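Thu Phí oils her tables in the morning, before the post comes and before she has spoken with anyone on the telephone. She says the hand should be calm for this work.

Her workshop is on the ground floor of an old dairy in Clutden, behind a yard where two other trades have their doors. She repairs and refinishes tables, mostly for kitchens, and in the last years she does almost no other furniture. I visited her in March, on a day with rain, and we sat at a table that was waiting for its second coat on the underside.

"People bring me chairs also, and I send them to Flurina," she says. Flurina Baumgartner has the door across the yard. "A chair is a question of joints. I like surfaces."

She did not learn it in a school. Her first employer was Oberholzer, a furniture house that no longer exists, where she started in the packing room and wrapped table legs in paper for nearly 3 years. The finishing room was next to the packing room and the door was always open on account of the heat. In the pauses she went to look.

"There was a man who sanded by hand the whole day, and I thought, how boring. Then I saw him stop and close his eyes and go over the wood with his palm. After that I wanted his place. I told him so, and he was not very pleased."

She got the place when he moved to another town. He left her his sanding blocks, made from cork, and she has worn them down and replaced them many times.

I ask her what makes a tabletop good, and she takes a long time for the answer. The kind of wood matters less than people believe, she says. More important to her is how the boards were chosen and in which direction they were laid. When the grain runs the long way, the eye goes with it, and a small room looks calmer. When it was glued without attention, with one board light and the next one reddish, no oil will repair that.

"I can make it clean and I can make it smooth. I cannot make the boards like each other."

Most of her customers come with the same three troubles, which are white rings, black rings and a gray area near the sink. The white ring is in the finish and is usually easy. The black ring is iron and water together, and it goes deep. She has a weak acid for it, which she puts on with a brush over the full width of the board, never only on the ring, and then she waits until the next day. The gray area is old water and must be sanded.

"They always ask me if I can sand only there. Of course I can, and then you have a bowl in your table."

She uses three papers, from coarse to fine, and between the second and the third she wipes the top with a damp cloth so that the fibers stand up. For the finish she mixes a hard oil with a little white pigment when the wood is pale and should stay pale. Without the pigment, she explains, a pale wood turns the color of honey within a year or two. Some people like this. She does not like it, but she keeps a sample board with both versions and lets the customer choose.

About shine she is more strict. A high gloss in a kitchen she refuses, and she has lost work through it. One of them was a restaurant, the Flusalel, which wanted 100 small tops in a varnish like a piano. She wrote back that she would do them in matte or not at all. They found somebody else.

"And was that a mistake?" I ask.

"For the money, yes. I bought no new machine that year." She laughs. "But I went to eat there later, and I put my fork down and I could see the mark of every plate. So I had a good lunch."

Her working book lies near the window. Each table gets a line with the number, the wood, the problem, and what she used. The table where we sit is number 867. The oldest entries are in pencil and some cannot be read anymore, so she copied them over one winter, and while copying she discovered that number 342 had come back to her under a different owner. She had not recognized it.

"I was a little ashamed. I had written the first time, beautiful wavy grain, do not sand too much. And the second time I wrote the same, almost the same words."

For such a figure in the wood she works only with light from the side. She switches off the lamp on the ceiling and sets a small one at the level of the tabletop, and walks around. Scratches across the grain show themselves very quickly this way. With light from above, she says, everything looks finished, and she has delivered one table too early for this reason and had to fetch it again.

What she wants from a pale top is a soft surface that does not throw the window back at you like a mirror. A brighter place where the light falls is normal, and the lines may go faint there.

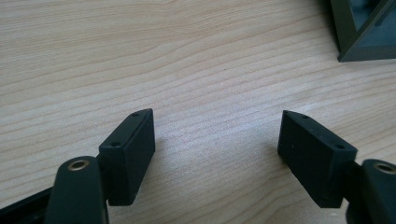 Luzius Imhof disagrees on the matte finish. A kitchen table that children use should have a proper varnish, in his view, and he told me on the telephone that an oiled top looks lovely for as long as its owner remembers to oil it, and most owners forget after the second time.

Thu Phí knows this opinion and is not angry about it. She gives every customer a small bottle of oil and a cloth, with a paper on which the steps are written: wash with soap, let dry overnight, thin coat, wipe off after a quarter of an hour. The wiping off is what people leave out, and then the surface stays sticky and they call her.

"I tell them, you put on too much, like with sun cream. Take a clean cloth and rub until your arm is tired. If it is still sticky tomorrow, call again."

The used cloths must be spread out flat to dry, outside, and may not be thrown in a ball into the trash, as the oil can heat up by itself and start a fire. This line is printed in red on her paper.

Before I go she turns off the ceiling light and lets me feel the table with my eyes closed. Near the corner there is a rough place, no bigger than a coin. She has already marked it with chalk on the edge.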